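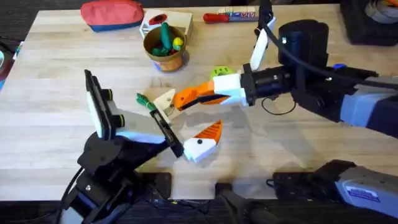 4.2 Effect of update emails on feature adoption

Accounts were drawn from Siltura, a scheduling product with a free tier and two paid tiers. Of the 803 accounts invited in December, 751 met the activity threshold described in Section 3 and were assigned to one of two groups. The first group received the standard monthly changelog by email. The second received a short message naming one new feature, with a single link that opened the feature inside the product. Both groups could unsubscribe at any time, and accounts that did so were kept in the analysis under their original assignment.

Adoption was defined as two or more uses of the feature on separate days within the observation window. A single use was not counted, as pilot data from Tapia showed that many first uses were accidental clicks on a new menu item. Shared logins were treated as one account. This lowers the adoption figures for larger teams – a limitation we return to in Section 6.

In total, 168 accounts met the adoption criterion. The single-feature message performed better among accounts on the free tier, and the difference narrowed on the lower paid tier. On the higher paid tier the two groups could not be told apart. Message length had no separate effect once the number of links was included in the model.

Figure 4. Adoption by message type and pricing tier. Accounts that changed tier during the window are plotted under their starting tier.

We also held follow-up interviews with 8 account owners, coded independently by two raters using the scheme of Figueroa (Appendix B). Owners who had adopted the feature most often described a task they were already doing by hand or in a second tool, usually Skikix. Owners who had not adopted it tended to recall the email but could not say what the feature was for. Interviewees from the Arnbridge reseller channel were excluded from this comparison, as they received product news from the reseller as well.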